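## About Guma

Guma tests molded plastics for toy and housewares makers. The lab opened in Grurard in a 400-square-foot unit and moved to its present building on Bouchard Road in July, with 775 square feet of bench space.

Work is split between two sections. Materials handles melt flow, density and pigment migration. Mechanical handles drop, torque and tensile tests – loads up to 1000 newtons on the standard fixture. Samples are conditioned overnight before either section accepts them.
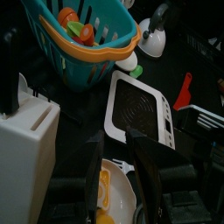
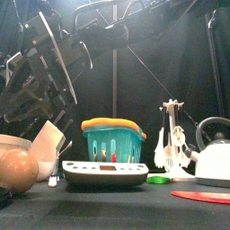
*Toy basket and play food, first picture; robot arm and gripper, second.*

Reports are issued as PDF with raw data attached. Turnaround is 11 working days from receipt of samples. The Ulta service covers repeat batches of a part already on file and skips the intake review.

Quotes need a part drawing, the resin grade and the number of pieces available.

Page revised November 2023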